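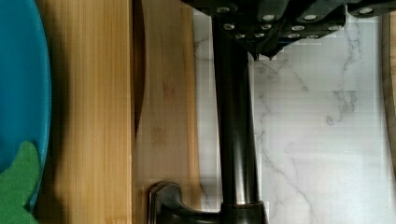
Section 2: Boards, worktop and the bit by the tap

Last updated: November
By the kitchen desk at Nosley

If you've come straight from Section 1 you'll have your drawers sorted and probably a sore back, so I'll keep this one gentle. It covers the wooden and bamboo boards, the stretch of worktop where you chop, and where to park the toaster things. I set my own kitchen up this way when we moved to Eshun and I've fiddled with it ever since (my family would say too much).

What you'll want to hand

A couple of clean cotton cloths, washing-up liquid, a small bottle of board oil and a free evening. I use the Flosero oil that comes in the starter kit, but any food-safe mineral oil will do. Please don't use olive oil! It goes sticky and then it smells.

2.1 Getting new boards ready

1. Peel off any labels and wash each board in warm soapy water. Rinse both faces, even if you only plan to use one.

2. Dry it with a cloth and then stand it upright, somewhere the air can get at both sides. I like them near the tap, leaning back against something solid. Give them 8 hours at least. Overnight is easiest, and you won't be tempted to rush it.

3. Pour a little oil on and rub along the grain. Do the edges and the end grain too, they're the thirsty bits. If your board has a juice groove, run a fingertip wrapped in cloth all the way along it.

4. Leave it for 20 minutes and wipe off whatever hasn't soaked in. If it still feels tacky the next morning you've used too much, so give it another wipe and carry on with your life.

CAUTION: Never put a bamboo board in the dishwasher. I did it once with a lovely one from the Osto range and it came out shaped like a banana.

Note: Boards stored upright by the sink will get splashed. A splash is fine. A puddle isn't, so have a look underneath now and then, and if the bottom edge is going dark, move them along a bit.

2.2 Laying out the worktop

1. Clear everything off and wipe down. Yes, everything, including the jar you never move.

2. Pick the spot where you naturally stand to chop and put your biggest board there. Mine lives in the middle of the counter, long side facing me, and it more or less stays out all day.

3. Put the toaster oven at one end, near a socket. Check the maker's leaflet for the gap it needs at the back and sides. I leave 13 centimetres behind mine, which was more than I'd planned for, and it's been no bother.

4. Tuck the toaster in next to it, so all the crumbs happen in one place.
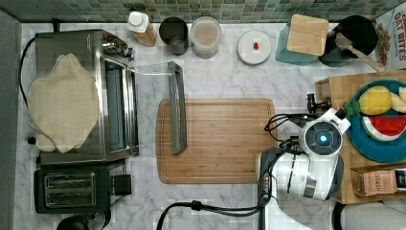 5. Line your jars and pots up along the back, against the tiles. Things you reach for daily go closest to the board and things you only use for baking can go further off. Cereal boxes are allowed, whatever the magazines tell you. I'd want breakfast where half-asleep people can find it.

6. Stand at the board and pretend to make dinner. I'm serious, mime it. If you have to lean over the toaster oven to get at the salt, swap things about until you don't.

CAUTION: Take cloths, paper and packaging off the top of a toaster oven before you switch it on. It's a very handy shelf when it's cold and a very bad one when it's hot. Keep the cord clear of the hot sides too.

2.3 Looking after a marble or marble-look top

Wipe up lemon, vinegar and wine straight away if yours is real stone, as they'll leave dull patches that no amount of scrubbing shifts. Use a soft cloth with a drop of washing-up liquid. Skip the cream cleaner, skip the scourer. Not sure whether yours is stone or a printed surface? Treat it as stone and you won't go far wrong.

Note: Lift the big board every evening and wipe beneath it. Water creeps under there and sits.

2.4 When to oil again

Flick a few drops of water on the board. If they bead up, leave it be. If they sink in, it's time for another coat, steps 3 and 4 in part 2.1. With daily use mine wants doing every 30 days, a bit more often once the heating goes on.

Cupboards under the sink are in Section 3.

We use cookies to remember your place in the guide. Accept / Manage settings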